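About Stoltis

Hello, and thanks for clicking through! I'm the person who answers the phone at Stoltis, writes the newsletters and (most weeks) packs the boxes too. We make and hire out hand-held gripper kits for people who want to teach robots how to do everyday jobs. If you've landed here looking for welding arms or robot hoovers, sorry, that's a different sort of firm.

We started out doing repairs for other people's machines in a rented unit behind D'Souza Tyres, and we kept hearing the same grumble. Showing a robot a job by steering the arm about with a joystick is slow, and it makes your shoulders ache. So we built a pair of grippers you simply pick up and use, one in each hand, and that first pair became the Hinix. You do the job at your own pace and the kit records how your hands moved. That's more or less the whole idea – the fiddly bit was getting the squeeze to feel right, which took us 21 versions and an awful lot of springs.

These days we also record jobs to order. You tell us what you'd like your robot to learn, we set up a table and do it over and over, then send you the recordings with the duff ones taken out. Shop work is what we get asked for most, so we spend a lot of our time with caps, racks, hooks and hangers. I've become quite fussy about how a cap should be picked up, and my family are sick of hearing about it.

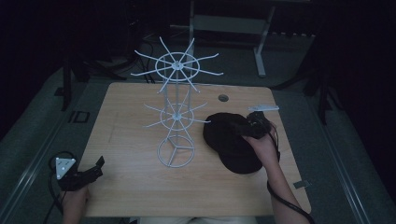

Hinix grippers in use with a black cap and a wire spinner rack.

Our smallest order is 102 recordings of one job, and the biggest we've done so far was over 1000 (folding tea towels, since you ask). If you'd rather do it all yourself, you can hire the kit by the week. It comes with both grippers, the marker plates that go on top, the cables and a printed guide that I wrote and am rather proud of. Grular is our software for sorting through the recordings afterwards. It's included with every hire and it runs on a fairly ordinary laptop.

A few things we don't do: anything hot, anything sharp, and anything heavier than a full kettle. The grippers aren't built for it and neither are my wrists!

Our next batch of kits for sale will be ready in December, and the hire ones go out every Monday. Drop us a line with the job you have in mind, however odd it sounds, and I'll write back myself.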